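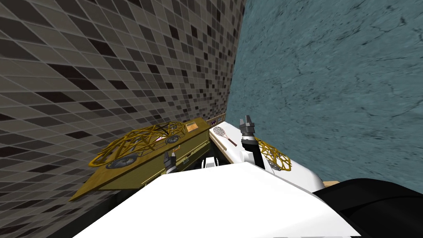

Grout bench, pale grey, patchy colour

Carried on from the previous entry. The complaint from the Trevis job is still the same one: joints that went in as one colour and came up as two, a lighter bloom along the lower courses and a darker, tighter surface higher up. The powder is Grarko fine, pale grey, batch 2321. We have part of a bag from that batch on the shelf, folded and clipped, plus an unopened one. I am using the unopened one for everything below and keeping the part bag for a comparison at the end, if there is any point by then.

Three suspects, in the order I would bet on them:

Too much water in the mix, or uneven water between mixes.
Washing off too early, with a sponge carrying too much water.
Salts coming through from the bed or the wall behind.

The fourth possibility is the pigment itself, meaning poor blending in the factory. I don't want to start there. It is the answer everybody on site would like and it is the hardest one to show on a bench.

Method. Each test mix is 300 g of powder, weighed into the small steel bowl, water added from the syringe and not from the jug. The jug was how we did it last time and I don't trust the readings below the first line. Powder into water, mixed slowly by hand with the margin trowel, left to stand, then mixed again with nothing added. Standing time the same for every bowl, by the timer.

Water levels: the figure on the bag, one step below it, one step above it, and a sloppy mix of the sort people make when they want it to run into the joints. The low step was stiff but could still be worked. The sloppy mix bled at once; there was clear water on top of the bowl before the second stir.

Test panels are offcuts of cement board with loose sheets of small unglazed mosaic bedded in white adhesive, left to cure under the bench. Joint width is 2 mm throughout. I rejected one panel where the sheet had slid during bedding and the joints on one side had closed up. Narrow joints dry differently and it would only have confused things. The reject can go to the cleaning trial.

Application with the rubber float, diagonal to the joints, two passes. Surplus struck off with the float held nearly upright. Half of each panel was washed as soon as the surface film would smear, the other half left until a fingertip came away clean. Sponge wrung out hard for the late side, and only lightly squeezed for the early side, so the early side is carrying two faults at once. I know. I wanted the worst case to begin with and will separate them if the worst case shows anything.

Midday. Panels standing upright in the rack, out of the sun, door shut. The heater is off. Somebody had put the dehumidifier at that end of the room; moved it to the far wall and noted it, as the first rack will have had some of its air before I saw it.

Late afternoon. The sloppy mix is already paler than the rest where it was washed early. The other panels are too damp to judge. The temptation is to take the colour of wet grout as a guide to something and I have written "no" on the rack label.

Notes on the salts question. The white deposit people call bloom is mostly calcium carbonate: free lime from the cement goes into the pore water, the water moves to the surface, and the lime reacts with the air as the water leaves. It needs a supply of lime, a supply of water and a path. Cement grout always has the first. An over-watered mix supplies the second and opens the third. A wet wall can supply the second for months. So suspects one and three give much the same look on the surface, and the distinction has to come from where the bloom falls and how long it keeps returning after it has been cleaned off.

For the Trevis job the bloom is on the lower courses, which could be read either way. Water drains down inside a bed that has not dried. Equally, the lower courses were probably grouted last out of the bottom of the bucket, when somebody had loosened it with a splash more water to get it moving. I asked for the order of work and was told "top to bottom, probably", so that is as good as it will get.

Things to check before the next entry:

Whether the syringe water is tap or from the softener. A softener adds sodium, and sodium salts can bloom too. The tap by the sink is supposed to be unsoftened but the label has come off the pipe.
Whether the scale reads true with the bowl on it. It drifted by the end of the session and I re-zeroed before each bowl.
Price of a proper moisture meter against borrowing the one from Krajewska again. 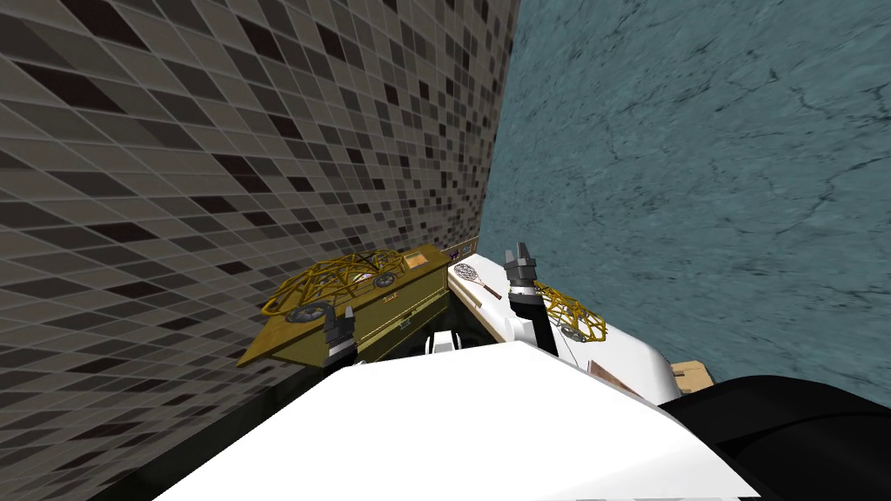
Findgate, April

Panels cured and dry. Read under the north window with the lamp off, then again under the lamp, and the ranking was the same both times.

Bag figure, late wash: even, mid to pale grey, tight surface. This is the reference panel from now on. Marked R on the back in pencil.

Bag figure, early wash: slightly paler, with a soft look at the crossings where the sponge has dragged. Acceptable on a wall. A customer would see it only if it sat beside the reference.

One step low, late wash: darker than the reference. A few pinholes. The colour is closer to the printed chart than the reference is, which suggests the chart was made from a stiff mix, or simply printed dark.

One step low, early wash: about as good as the reference. A stiff mix seems to forgive the sponge.

One step high, late wash: paler, even.

One step high, early wash: paler and patchy. Matches what I was sent from Trevis in description, though I have not put the two side by side.

Sloppy, both washes: chalky. Rubs off on a dark cloth. Joints have sunk below the tile edge and there is hairline cracking along one side of most of the long joints. No use for anything except showing people.

So water and washing together will produce the two-tone effect with no help from the wall. It doesn't rule the wall out. It does mean we shouldn't go back to the supplier about pigment on what we have now.

Rub test. Dark cotton cloth over the same block, same number of strokes, light pressure. Reference leaves next to nothing. The patchy panel leaves a faint mark from the pale areas and none from the dark ones. I take that as weak paste brought up by the sponge, a skin of fines with too much water in it, and only partly bloom.

Acid spot. One drop of dilute sulfamic on a pale area of the patchy panel, pre-wetted, gloves and glasses on. Slight fizz, colour came back towards the reference, then a rougher surface when dry. The fizz proves less than it looks like it proves, as the acid will attack sound grout too. Same drop on the reference also fizzed. I would not recommend acid on site for this. It takes off the weak skin and some of the good material below, and the joints hold dirt afterwards.

Capillary check. Stood the reference and the patchy panel on their lower edges in the shallow tray with 2000 ml of tap water in it, enough to cover the bottom edge of the board. Lid of film over the water to stop splashes and keep the level up. The idea is to see whether fresh bloom forms along the bottom when the board behind is kept wet. Leaving these alone. Tray is under the window and is labelled. Please don't top it up; if the level drops I want to know by how much.

Softener question answered: the sink tap is unsoftened. Traced the pipe back along the wall. New label tied on.

Scale: reads true with the check weight, drifts when the compressor is running next door. Weighings from the first session were all made before the compressor was started, so I am letting them stand.

The part bag from the shelf. Mixed one bowl at the bag figure for comparison. It was lumpy at the fold and stiffened early, as you would expect from powder that has picked up damp. Sieved out the lumps and carried on. Panel is in the rack. I expect it to come out darker or patchy and to tell us nothing about the batch, but it may be worth having when somebody says they used up an old bag.

Krajewska rang back about the meter. We can have it after their own job is finished. They also said they have had pale joints from a different maker's grey and put it down to washing with a bucket that was never changed. Dirty wash water is one I had not listed. It carries fines and lime back on to the surface with every pass, so the last area washed would be the palest, which again fits the lower courses. Adding it as a variable: clean water for one half, water from a finished panel for the other, bag figure mix, late wash, hard-wrung sponge.

Interim advice for Trevis, to go out as plain text and not as a report: measure the water, don't loosen the bucket, wait for the film, change the wash water often. Leave the existing joints alone until the wall has been read with the meter at low level and high level. If the wall is dry, a colour sealer over the pale courses is the least harmful repair, tried first behind the door. If it is wet, find out why before doing anything to the surface.

Still open: the wet-tray panels, the old-bag panel, the dirty-water pair, and the separate early wash with a dry sponge that I put off in the first session. There are enough cured boards for all of these except the last. Bed another two sheets before leaving and check the joints have not slid.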